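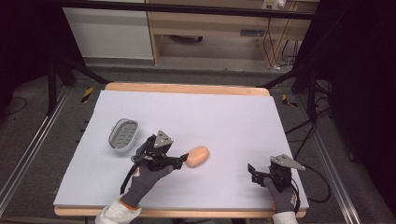

Call for participants: Household Tasks Project, Plendberg Student Robotics Club

The club is looking for students to join a project that runs through May. We want 10 people. Five would do, if they were the right five and they turned up.

You should know what you'd be signing up for. The last time the club advertised, the flyer had the word "future" on it twice and we got a room full of people who wanted to build a butler. Most were gone by the third week. This time we are trying a duller ad.

What the project is

We are asking whether a two-armed robot can learn small household jobs from people doing those same jobs with hand-held grippers. The claim, which you will have read in more excited form elsewhere, is that if you record enough of these demonstrations the machine picks up the skill. Maybe. Some of us think the published results are a lot tidier than the robots. The project exists to find out how much of the claim survives in a student lab with a carpet floor and a shared power strip.

The first task is putting a bar of soap in a soap dish. If that sounds too easy to be worth a semester, try it with two jaws per hand and no fingertips. A rounded bar gives a gripper very little to hold on to.

What you would be doing

Demonstrators put on the gloves, hold a gripper in each hand and repeat one task. The target is 100 usable demonstrations per task, and usable is the word to look at there. A fumble you recover from is kept and labeled. A session where the cable got snagged is thrown out, along with your afternoon.

Between runs you move the soap and the dish to new spots on the white board. Don't put them back where they were. People do this without noticing, and then the robot learns one spot on one table, and somebody makes a nice video of it.

Labelers go through the recordings and mark where each grasp starts, where it ends and what went wrong. It is slow work. Gladys Barasa, who runs this side, did the whole pilot set by hand and has opinions about anyone who skips the notes column.

We also need two people for testing. Their job is to disbelieve the rest of us. They choose the starting positions, they keep them to themselves until the trial, and they write down every failure. Abhishek Bhatia has the test sheet and would be glad to have it picked apart.

Who should apply

Any Plendberg student, any major. You don't need to have programmed anything to demonstrate or label. Testers should be comfortable with a spreadsheet and with telling a friend that the result doesn't count.

Left-handed demonstrators are very welcome. The pilot had none, and we suspect it shows.

If your wrists or shoulders give you trouble, please talk to us before you apply for a demonstrator spot. Holding the grippers up over a table gets tiring, and labeling is open to you instead.

What you get

No pay. No course credit either, although Sarla Uniyal, our faculty adviser, has asked. We wouldn't join on the strength of that. Your name goes on the write-up if you finish the project, whichever job you did, and the write-up goes out even if the robot never manages the soap.

Will it help you get a job? We can't promise that, and we would be wary of a club that did. You will be able to say what a failure rate is and how one gets hidden.

The competition

Some of you will ask about the Bolham Challenge. The club may enter in the spring. The entry fee is $300 and we haven't agreed that it is money well spent, given that teams are allowed to pick their best run. Joining this project doesn't commit you to it.

How to apply

Send a few lines to Mohit Garg through the club page by Friday, September 21, 2018. Tell us which job you want and which hours you have free every week, including the weeks with midterms in them. Then describe something you tried that didn't work, and how you could tell. We read that part first.

Please don't attach a résumé. Everyone who writes will be offered a trial hour in the lab with Soledad Tran, gloves on if you're demonstrating. You can drop out after that hour and we won't ask why.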